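**Roll-top domes for a donut table – worth it?**

**remzi_bayram**
Setting up a donut table for the Listmont bake sale in May.

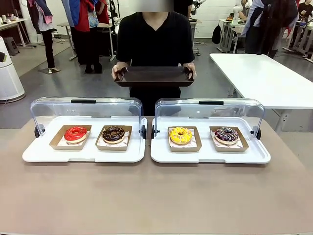 Two trays, two donuts each, every one in its own paper boat with deli paper. I like that people can reach in from the front. My worry is the glaze sweating once the lids are down.

**clendthorpe_baker**
Leave them open until the line thins out. Skip the boats, they take up too much room. You could fit twice as many.

**mosergirl**
Disagree on the boats – glazed donuts stick to each other. I sold 466 last year and used one for each.

**clendthorpe_baker**
Paper sheets do the same job for less.

**remzi_bayram**
Keeping the boats. Lids go down after 20 minutes.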